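Kiltetti Community Help
Personal ads > Posting and replies

No replies to my ad after changing the photos

Posted by Naveed Mohmand
December 12, 2022

I have had a personal ad on Kiltetti since August. I'm 41, divorced, looking for a woman near my own age for dinners and maybe something longer. The first version had one old picture from a wedding and I got a few replies every week. Last month I took that down and put up two newer ones, and I rewrote the text at the same time. Since then I have had nothing except one message that was plainly selling something.

The ad still shows as active on my account page. I can see it when I'm logged in. I paid for the year, 3,600 in one go, so I would like to know if something is wrong with the ad or if people just don't like it. I also put my phone number in the last line so people could skip the site messages. Does that matter?

Tahira Bajwa

Yes, the phone number matters. Any ad with a number or an email address in the text gets held for review, and while it's held only you can see it. Your account page will still say active. Log out and search for your own ad by city and age. If it doesn't come up, that's your answer.

Take the number out, save, and then press Resubmit at the bottom of the edit page. Saving alone doesn't send it back. Mine was visible again the next morning, but I have heard of people waiting longer.

Check the length too. The limit is 2,000 characters and anything past that is dropped with no warning, so if you wrote a long one, the end of it may be missing.

I would leave the number out for good. You can give it to someone after you've traded a few messages. If a reply asks for money or a gift card before you've met, report it and don't write back.

Arsalan Abbasi

same thing happened to me, i just went over to Drosent. costs less but fewer people on there

Naheed Malik

Tahira is right about the number. On the pictures, you don't need the wedding one back, but say in the ad that the new ones are recent. I skip ads that don't say. One of the two should show your face clearly with no sunglasses.

Also, changing the text and the photos together makes it hard to tell which one people didn't like. Once the ad is showing again, leave it alone for a couple of weeks. If it's still quiet, change the first line only. Most people read that and the age and then decide.

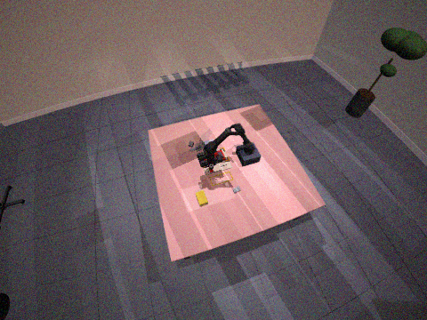 Black robot arm on a pink mat, computer rendering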